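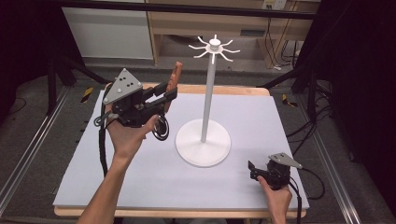

Fig. 2. Mug tree station, two hand-held grippers, one per hand. Stand near the middle of the board.

Unit 2 handout: Good practice at the bench
Manual demonstration with hand-held grippers
Notes by Sreekumar Acharya. Revised August. Bring to the lab, there are no spare copies.

Covers: what counts as a rule, what counts as advice, bench checks, stop words, logging. Does NOT cover powered arms, see Unit 3.

1. Rule, standard, good practice

Three words people mix up. Get them straight before the quiz.

Rule = local. Written by whoever runs the lab, applies here, can change by next term. Ours are on the sheet by the door of the Lyons room.
Standard = written outside, agreed by many parties, has a scope. Always read the scope first. A standard for industrial arms does not automatically cover a gripper you carry in your hand. Students quote the wrong one every year and lose marks for it.
Good practice = what experienced people do anyway. Not binding. Still gets you marked down if you ignore it and somthing goes wrong.

In this handout MUST is a rule, SHOULD is good practice. Same wording as the old Dedine notes, which go back to 1986 and are still worth reading for the part on pinch points.

2. Before you pick anything up

Sleeves up past the wrist or tight at the cuff. No rings, no watch. (MUST)
Hair tied. (MUST)
Board square to the table. Look at the edges, front and back. (SHOULD)
Object on its start mark, base flat on the board. Tall thin things like the mug tree: check it doesn't rock. Push lightly at the hub, not at an arm.
Open and close each gripper 2 times, empty. Listen for grinding.
Finger pads: look for lifting corners. A pad that's peeling goes back to the tray with a tag on it. Don't glue it yourself.
Plate bolts: finger check only. If one turns, stop and tell the bench lead.

3. Cables

Most of our write-ups are about cables so read this one twice.

Left cable goes off left, right cable goes off right. They MUST NOT cross over the board.
Leave slack by the forearm. Enough to reach the far corner without a tug.
Nothing looped round the wrist. Ever.
Floor cables stay on their own side of the rail. Walk round, don't step over. Floor runs get re-taped by staff, not by you.
Hazard tape is there to be seen. No bags on it, no coats.

If a cable catches mid-task: freeze, say STOP, put both grippers down, then free it. Do not shake it loose while holding the gripper.

4. Hands

Grip from the handle. Fingers clear of the jaws, also clear of any ring or wheel on the body.
Keep the two grippers apart unless the task needs them together. Jaws pointing at each other with nothing in between = bad habit, and the arms of a mug tree are thin enough to end up in the middle of it.
Approach a stand from the side and low, come up to the hooks. Coming down from above hides the hook tips from you and you'll snag one.
Idle hand: low, near the board, still. It SHOULD NOT wave about while the other one works.
Swap over when your wrist gets tired. Tired wrists make sloppy data and sore people.

5. Stop words

STOP = everyone freezes, anyone can say it, no discussion till hands are empty.
HOLD = operator pauses, keeps grip, waits.
CLEAR = operator only, after a look left, a look right and down at the floor.

Don't invent others. Wilis group used "okay" for both pause and continue. Read their incident note (reading list, item 4) and work out where it went wrong, two or three lines, we'll go over it in class.

6. Logging

One line per attempt. Attempt number, start, end, operator initials, outcome.
Failed attempts stay in. Deleting a bad one is a rule breach, same as making one up.
Outcome codes: D done, P partial, F failed, X stopped on a stop word.
X always needs a note. F only if you know the cause.
Session cap is 200 attempts per pair. The Redasura set has 292 in a single session and you can see the quality drop in the back half, plot it yourself, file is in the shared folder.
Bumped board or moved stand: write it down, reset to marks, new block number. Don't nudge it back by eye and carry on.

7. Closing down

Grippers on the rest, jaws open.
Cables coiled loose, no tight bends at the plug end.
Stand back on the shelf, carry it by the pole and base. Not by the arms!!
Wipe the board, dry cloth only.
Log saved before power off. Check the file opens.

8. For next time

Read the scope section of the standard in the folder. Mark which parts apply to hand-held kit and which dont. Half a page.
Take any three MUST lines from this handout and say what you'd check to know they were followed. "Operator was careful" is not a check.
Pairs list goes up at 4 pm. If your name's missing email me, don't just turn up.

Still to add: glove policy, left-handed operators, photo of the tray tags.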